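Gumis vs Zorov grippers, 36 days in

Posted 12/30/18 by Aurora Louro

Quick one before the break. People keep asking which gripper to buy for a two-arm bench so I'm dumping my notes here. Short answer: Gumis, mostly. Long answer below, sorry for the typos, typing this between runs.

What I tried. Gumis parallel jaw, mid size. Zorov parallel jaw, the one everybody has. Same arms, same table, same controller (Jatoi, firmware from last spring, don't @ me). Pick and place only. Bottles, a basket, small stuff going in and out of it. No heavy parts, no food.

Setup. Gumis was bolted on in under an hour. Flange pattern matched, cable was long enough. Zorov needed the adapter ring, which ships seperately, and the first one they sent was the wrong ring. Lost a week. Support was polite about it.

Finger travel. Zorov opens wider on paper. In use I never needed it. If your parts are fat, go Zorov and stop reading.

Force control. Big one. Gumis lets you set a real low force and it stays there. Zorov has steps, and the lowest step still dents a thin-wall bottle. Chaltu Belay on our second shift got it down a bit with softer pads, so it's possible, but that's one more thing to glue on and one more thing to replace.

Small round stuff is where you find out. Tapered tips get in next to a basket wall, wide ones bump it and shove the whole basket over.

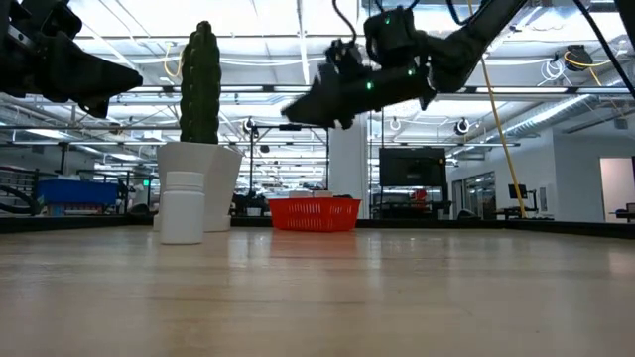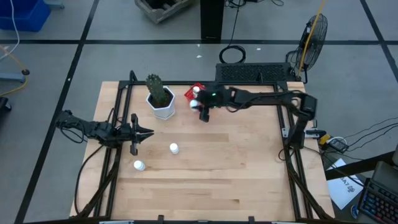 Repeatability fine on both. Ran 1793 cycles on the Gumis pair, 311 on the Zorov pair before I got tired of the ring coming loose. Not a fair fight, I know. Threadlock fixed it later. Should be in the box.

Noise. Zorov whines at close. Gumis clicks. I'd take the click.

Cables. Both bad. Gumis exits out the side so you get a loop that snags when the wrist rolls past ninety. Tied mine back along the forearm and left slack at the elbow, ok since then. Zorov exits at the back, better idea, but the connector is tiny and has no lock. Pulled out twice mid run. Twice!

Controller side. Jatoi talks to both. Gumis driver just works, position and force both come back in the log. Zorov driver drops the force reading if you poll too fast, so I slowed it down and lost some detail at the moment of contact. There is supposed to be a fix in January. Will beleive it when I see it.

Cameras, since Chaltu asked me to put this in. One view from the side and one from up high beats two from the side. Side view is great for finger height, useless once an arm swings in front of it. High view gets you the table layout but you can't judge depth for beans. Tried a Warnach on the wrist too. Nice color, focus hunts up close, took it off.

Lighting matters more than which camera, imo. Shiny tabletop plus overhead tubes = streaks. Matte mat helps if you can live with it moving around.

Price. Gumis costs more. Spares cost less. Worked out close enough that I wouldn't pick on price.

Gripes with the Gumis so it's not all roses: manual is bad, the pad screws are an odd size, and the homing routine slams open at power up whether there's something next to it or not. Keep your hand out of there.

Scores, whatever they're worth. Gumis 4 out of 5. Zorov 3, maybe 3.5 with the softer pads and the threadlock. Warnach on the wrist, 2.

Buying a second Gumis pair for the other bench once the new budget opens. Zorovs go in the drawer as spares. If you've got the Zorov driver running at full rate without drops, leave a comment with your settings please, I'd like to rerun the contact tests before I box them up.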